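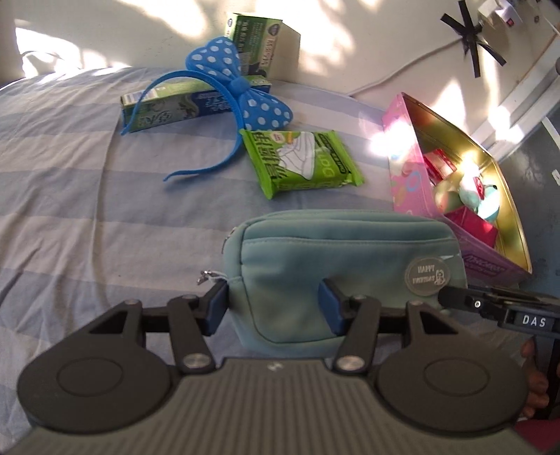 By Perla Ledesma
Workshop Coordinator, Wornero Shared Workshop

MENDOZA – Members of the Wornero shared workshop are opening their handheld gripper build to anyone who would like to make one at home, with plans, a parts list and a good-natured guide to the fiddly bits available from June.

The project has been a long and happy one, and it has spent a good deal of its life away from the workbench. Soft things turned out to be the best teachers, so builders have been practicing on a zippered pouch, a sealed packet and a headband with a padded polka-dot bow, laid out on a striped bedsheet – the kind of everyday clutter most of us could gather up in a minute or two.

"I must have redrawn the linkage six times, and I would happily do it again," said Tormod Nyberg, who leads the build. "A zipper pull is such a small thing to ask two fingertips to get hold of, and I have grown very fond of the ones that give us trouble."

The full guide runs to 302 pages, and Tonantzin Lozano has added seven beginner exercises that need no soldering at all. The workshop has room for up to 708 builders on its mailing list, and newcomers are warmly invited to sign up at the front desk or stop by any evening after 6 p.m.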